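Nesero Founders Program
Progress report to the Hulta Fund
March 2, 2026

Dear Yaqin Xu,

Thank you again for your patience with us over the winter, and for the kind note you sent after the November intake. I read it out to the whole team, and it did us a lot of good in a week when the heating was out and everyone was wearing coats at their desks. I promised you a proper report once the first group had finished, so I hope you will forgive me if it runs on a bit.

We opened the first course with 14 founders, most of them people with a day job and an idea they had been carrying around for years. Our original plan had them writing a business plan in the opening month. Zeyu Li, who leads the teaching, talked me out of it over a very long lunch, and I am glad he did. We sent them out to talk to possible customers first, with a notebook and a short list of questions, and the plans that came in later were much shorter and a good deal more sensible.

A few people changed direction completely. One pair came to us with a meal planning app and left with a small bookkeeping service for food trucks, now trading under the name Eser. They have paying customers, which I find wonderful, though they would want me to tell you that the margins are thin and that they are still doing the invoices by hand in the evenings. Another founder decided after several weeks of interviews that her idea would not support her family, and she stopped. We talked about it for a whole session, and I would count it among the best evenings we had.

On the money side, we have kept to the budget you approved. The small test grants were capped at $900 per founder, and most people asked for less. We spent $3000 on outside mentors, chiefly for pricing and contracts, where our own staff knowledge is weakest. Room rental came in at $1152, higher than I would like, and I am talking to the landlord at Zeng House about a better rate if we commit to the full year.

Some things did not go so well. Our evening sessions started too early for anyone with a commute, and we were slow to move them. The online workbook was confusing in places (the chapter on pricing had two different versions of the same worksheet, which was entirely my fault), and Zeyu is rewriting it now. We also lost touch with founders between sessions, so the next group will each get a short phone call every other week.

For the second course, we would like to keep the group the same size and add a session on selling, which nearly everyone asked for. I would also love for you to come and sit in on an evening, whenever it suits you. The founders like meeting the people who made this possible, and there is always too much food.

I will send the receipts separately, along with the feedback forms, once I have them all in one folder. Please call me if anything in here needs more explaining.

With warm thanks from all of us at Nesero

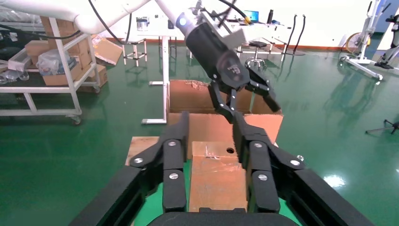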